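Café Zalari in Brellitz sucht ab September eine Konditorin oder einen Konditor (m/w/d) in Teilzeit sowie eine Aushilfe für den Service

Wir sind ein Café mit eigener Backstube gegenüber vom alten Postamt in Brellitz. Wir backen Kuchen, kochen Kaffee und erklären den Leuten, dass das Postamt seit Jahren zu hat. Unsere bisherige Konditorin zieht ans Meer, was wir ihr gönnen und gleichzeitig übelnehmen. Deshalb diese Anzeige.

Stelle 1: Konditorin / Konditor, 25 Stunden pro Woche

Sie fangen um 5 Uhr an. Wir schreiben das gleich an den Anfang, damit wir uns im Gespräch die betretene Pause sparen. Dafür ist um 10 Uhr Schluss, und Sie gehen nach Hause, während andere Menschen noch ihre erste Besprechung aussitzen.

Zu backen sind die Klassiker: Käsekuchen, Bienenstich, Mohn-Streusel vom Blech, im Herbst Zwetschge, im Winter Linzer. Dazu kommt eine Wochentorte, bei der Sie freie Hand haben. Frei heißt wirklich frei, mit der einen Einschränkung, dass wir nach dem Versuch mit Roter Bete und Lakritz gern vorher ein Stück probieren würden. Die Stammgäste sind treu, aber nachtragend.

Was Sie mitbringen sollten:
- eine abgeschlossene Ausbildung im Konditorenhandwerk oder so viel Praxis, dass niemand nach dem Zeugnis fragt
- Sicherheit im Umgang mit Hefeteig, auch wenn er schlechte Laune hat
- ein Verhältnis zu Fondant, das man als distanziert bezeichnen kann
- die Bereitschaft, Bestellungen schriftlich festzuhalten, und zwar auf etwas anderem als Mehltüten
- einen Wecker, besser zwei

Was Sie nicht mitbringen müssen: Follower. Unser Auftritt im Netz besteht aus den Öffnungszeiten und einem Foto vom Schaufenster, und dabei soll es bleiben.

Wir zahlen nach Tarif plus Zuschlag für die frühe Stunde. Der Ofen ist neu, die Knetmaschine ist es nicht, läuft aber und hat uns alle eingearbeitet. Urlaub gibt es wie gesetzlich vorgesehen und zusätzlich in den 14 Tagen im August, in denen wir schließen, weil Brellitz dann ohnehin am See liegt.

Stelle 2: Aushilfe im Service, Minijob, 574 Euro im Monat

Der Dienst beginnt um 14 Uhr, also kurz bevor die Chorprobe, der Skatkreis und die Kinderwagen eintreffen. Sie nehmen Bestellungen auf, tragen Kuchen an die Tische und merken sich, wer Sahne extra möchte und wer offiziell keine nimmt. Zwei Nachmittage in der Woche sind fest, ein dritter kann es in der Adventszeit werden.

Erfahrung ist schön, eine ruhige Hand mit vollem Tablett ist schöner. Zwischen Theke und Gastraum liegt eine Stufe, die auf keinem Plan verzeichnet ist und die jeder genau einmal vergisst. Kassiert wird mit dem System Grerateo, das in einer Viertelstunde erlernt und in den Monaten danach verstanden wird. Der Kaffee kommt von der Rösterei Varma im Nachbarort. Hafermilch haben wir auch, es war ein langer Weg dorthin.

Ein Wort zu den Tischen. Die Platten sind aus Marmor, und Marmor ist ein Stein mit dem Gemüt einer Erbtante: sehr vornehm, verzeiht aber keine Zitrone. Verschütteter Saft wird sofort aufgenommen, Essigreiniger bleibt im Schrank, noch besser im Laden. Gläser bekommen einen Untersetzer. Wer Rotwein auf der blanken Platte abstellt, darf weiterhin bei uns arbeiten, wird aber auf der Weihnachtsfeier erwähnt.

Trinkgeld wird am Ende der Schicht geteilt, auch mit der Backstube. Kuchen vom Tage darf nach Ladenschluss mit nach Hause, wobei Käsekuchen erfahrungsgemäß nie übrig bleibt und man sich mit dem Gedanken an Nusszopf anfreunden sollte.

Für beide Stellen gilt

Wir sind ein kleiner Betrieb. Es gibt keine flachen Hierarchien, es gibt eine Chefin, und sie hat meistens recht. Von einem dynamischen Team würden wir vor dem zweiten Kaffee nicht sprechen wollen. Der Dienstplan hängt für einen ganzen Monat im Voraus aus und wird eingehalten. Wer tauschen möchte, tauscht und schreibt es an die Tafel. Arbeitskleidung stellen wir, das Waschen der Schürzen auch. Festes Schuhwerk bitte selbst besorgen, über Farbe und Würde desselben urteilen wir nicht.

Mit dem Bus ist man gut hier, Linie 415, Haltestelle Altes Postamt. Für den Dienst um 5 Uhr fährt allerdings noch keiner, da hilft ein Fahrrad oder eine Wohnung in der Nähe. Im Hof kann man beides abstellen, das Fahrrad jedenfalls.

So bewerben Sie sich

Ein kurzer Brief und ein Lebenslauf reichen. Schreiben Sie uns, was Sie bisher gemacht haben, ab wann Sie können und welchen Kuchen Sie für überschätzt halten. Auf die letzte Frage gibt es keine falsche Antwort – außer Bienenstich. Ein Bewerbungsfoto brauchen wir nicht, Motivationsprosa über Ihre Leidenschaft für Herausforderungen ebenso wenig.

Unterlagen bitte an der Theke abgeben oder in den Briefkasten neben der Hoftür werfen, Stichwort »Backstube« oder »Service«. Wir melden uns in jedem Fall, auch mit einer Absage. Zum Kennenlernen laden wir zu einem bezahlten Probetag ein.
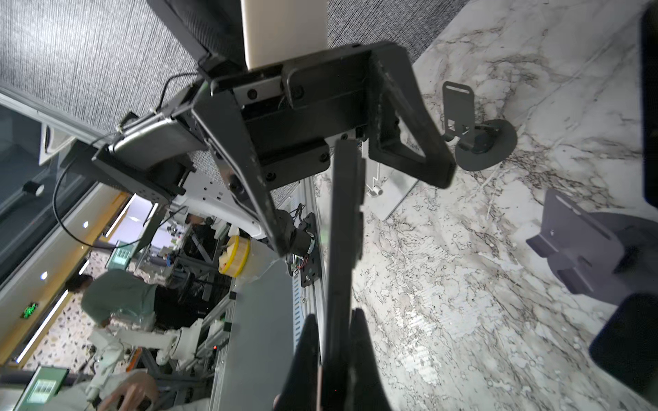 Weißer Marmor, grau und schwarz geädert. Bitte keine Zitrone.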